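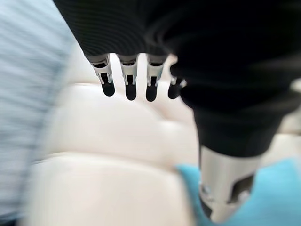 Posted by Darlene Bélanger, August 2, 2024 | 3176 views

Home Topics Furniture Floors Unanswered Search

Cream leather seat: gray haze from a white cloth, and marks on the floor next to it

The seat is cream leather and stands on a gray wood-patterned floor. I keep a white cotton cloth over part of it during the day. Since June the leather under the cloth has looked duller than the rest, with a faint gray haze on the section that gets the most contact. Dry wiping does nothing. A damp microfiber takes off a little color, then stops working.

I have a bottle of Wirum leather cleaner, unopened. The label says finished leather only, and I don't know how to tell whether mine is finished. The furniture tag is gone.

Second problem: the floor has dull patches along the front of the seat, probably from cleaner overspray. The seat weighs over 400 pounds with the base, so I would prefer to treat both in place. 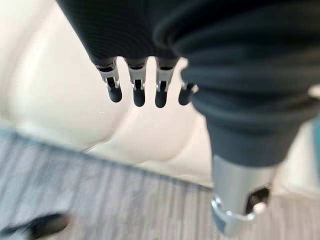 I have not tried saddle soap, alcohol or a melamine sponge. The cloth goes through the wash weekly with ordinary powder detergent and fabric softener. If the softener matters, I can leave it out.

Dale Marchand

Test the finish first. Put one drop of water on a hidden spot, such as the underside of the front edge. If it beads and stays on the surface for a minute, the leather is finished (pigmented) and the cleaner should be safe. If it darkens the leather, stop there and ask a leather shop.

For finished leather:

Vacuum the seams with a brush head.
Put the cleaner on a sponge, never straight on the seat.
Work one panel at a time, light pressure, then wipe with a second damp cloth.
Let it air dry overnight before covering it again.

Yes, drop the softener. It leaves a residue that transfers under pressure, and I would suspect that before dye. Wash the cloth at 40 C with an extra rinse. 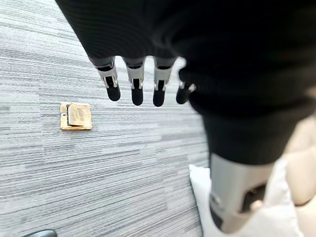 White cloth, bunched, at lower right.

Skip the melamine sponge. It is an abrasive and will cut the topcoat -- the haze goes and so does the sheen.

Orvokki Harju

we just bought a new one

Zachary Lévesque

Agree with Dale on the leather. On the floor: find out whether it is vinyl, laminate or tile before you put anything on it. If it is vinyl, use a neutral pH floor cleaner at label dilution, flat mop, then plain water. Leather conditioner on vinyl leaves a film that looks like wear. Two passes usually clear it.

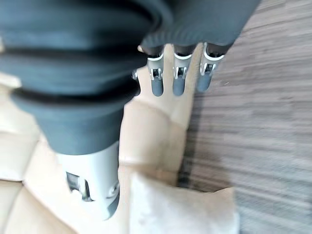

Cream leather seat, gray wood-patterned floor.

Lay an old towel along the base while you do the seat. Do the floor last.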